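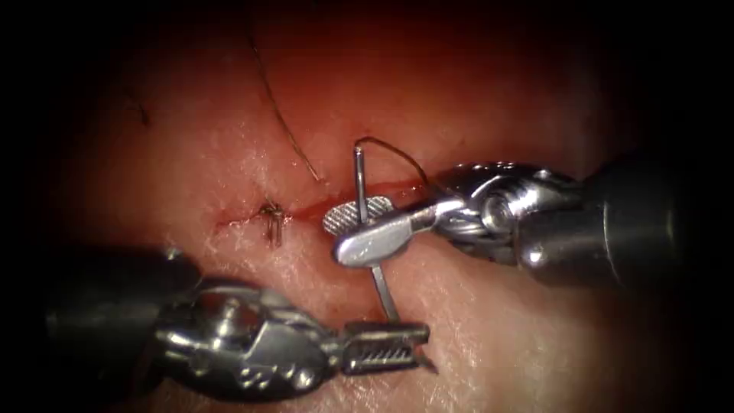

Two instruments at the incision, with one knot already tied.

Automatic suturing comes to the Lozano training lab

From Tuesday the Findovix software will handle routine stitches on the practice bench at Lozano. Staff set the start point and the spacing, and the arms do the rest. A person stays at the console the whole time and can stop the run with the pedal.

The change matters most to the bench technicians. Until now they spent much of the day closing test cuts by hand control so the next batch of instruments could be checked.
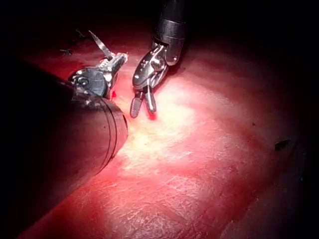 Jaws open over the tissue surface.

Under the new rota each technician does 30 minutes at the console, then 30 on inspection and records. No posts are going, but two job descriptions have been rewritten and the grading is still being talked over with Gonon, who run the site.
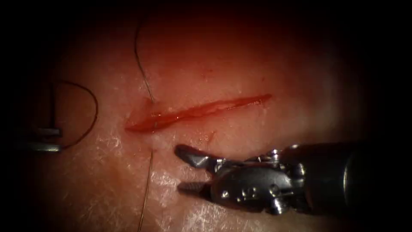
Words: Alena Hrubá, Workplace Editor

Some of the team have asked if they will lose their touch. Hand control practice stays on the timetable, on the older Zikitz console, and can be booked at the front desk.
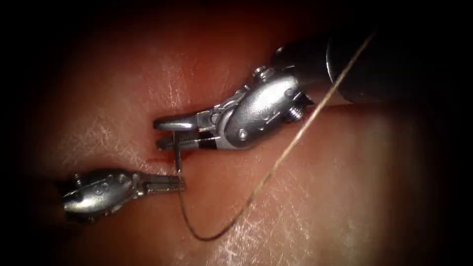
153 words

Thread handling is still the part that needs most watching. If a loop looks wrong, stop the run and log it. Please don't try to finish the stitch yourself until the arms have been released.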